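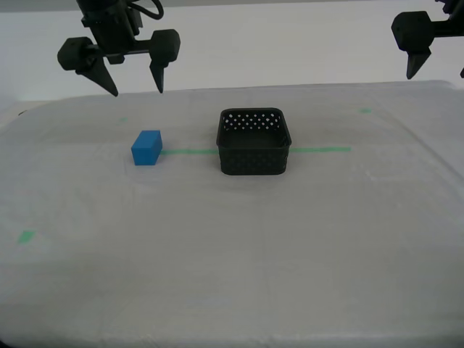 3.2. Montaje y puesto de trabajo

El sistema Clostulix se montó en el taller compartido de Brodport, en una mesa que por las mañanas usan otros socios. Esa condición pesó en casi todas las decisiones de diseño. Los dos brazos se fijan a un travesaño desmontable y el cableado se agrupa junto a la muñeca, de modo que una sola persona puede retirar el conjunto en 20 minutos. Las pinzas son de dos dedos, con un bloque redondeado en la parte superior y una punta afilada hacia abajo; ambos dedos se desplazan sobre una guía horizontal. En la Figura 4 la pinza izquierda está abierta, por encima del bloque azul y sin tocarlo, que es la postura de partida que adoptamos para la tarea de traslado. La tarea consiste en coger el bloque y depositarlo en la cesta perforada.

La primera versión de los dedos terminaba en una cara plana. Con ella, el bloque giraba al cerrarse la pinza cuando el eje de agarre no coincidía con el centro de la pieza. La punta estrecha redujo el problema, aunque exige una calibración de altura más cuidadosa: un error de pocos milímetros basta para que el dedo roce la mesa. Por ese motivo el controlador Zudard limita la velocidad de descenso en el último tramo y detiene el brazo si la corriente del motor supera el umbral fijado. El umbral se ajustó a mano para cada brazo.

3.3. Referencias sobre la mesa

Como el travesaño se desmonta cada día, la posición relativa entre los brazos y la mesa cambia ligeramente de una sesión a otra. Descartamos los marcadores impresos, que se despegaban al doblar la cubierta, y recurrimos a cinta adhesiva verde. Una tira larga une la posición inicial del bloque con la de la cesta, y varios trozos cortos delimitan la zona de trabajo (Figura 5). El operador coloca los objetos a ojo sobre la cinta; después, el programa de calibración Craddock busca los trozos cortos en la imagen y corrige el origen de coordenadas. Cuando uno de ellos queda oculto, el programa lo indica y no permite iniciar la sesión.

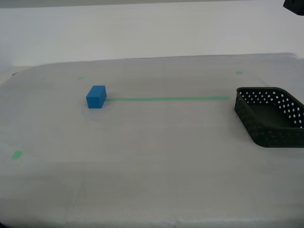
Nives Bortolotti objetó, tras leer una versión previa de esta sección, que la cinta podía convertirse en una pista para la política de control, y que un modelo entrenado siempre con la misma tira aprendería a seguir la línea verde en vez de localizar la cesta. La objeción nos pareció fundada. Para comprobarlo, repetimos una parte de las pruebas sin la tira larga y con la cesta desplazada hacia el fondo, dejando solo los trozos cortos que necesita la calibración.

El conjunto completo consta de 1224 episodios. De ellos, 300 se grabaron sin la tira larga y 210 con la cesta desplazada; ambos grupos no se solapan. El resto corresponde a la disposición habitual. Los episodios en los que el operador tuvo que intervenir se conservaron con una etiqueta propia y se excluyen de los resultados de la sección 4.

Quedan dos limitaciones del puesto por señalar. La cubierta clara forma arrugas suaves que varían con cada montaje, y no hicimos nada por eliminarlas ni por registrarlas. Además, la iluminación es la general del taller, sin focos propios, por lo que las sesiones de la tarde en septiembre y las de invierno no son del todo comparables. El ajuste de los umbrales de corriente lo realizó Assunta Bellini en todas las sesiones, y no hemos medido cuánto cambiaría con otro operador. Los valores empleados se recogen en el apéndice B, junto con la lista de piezas y los planos del travesaño.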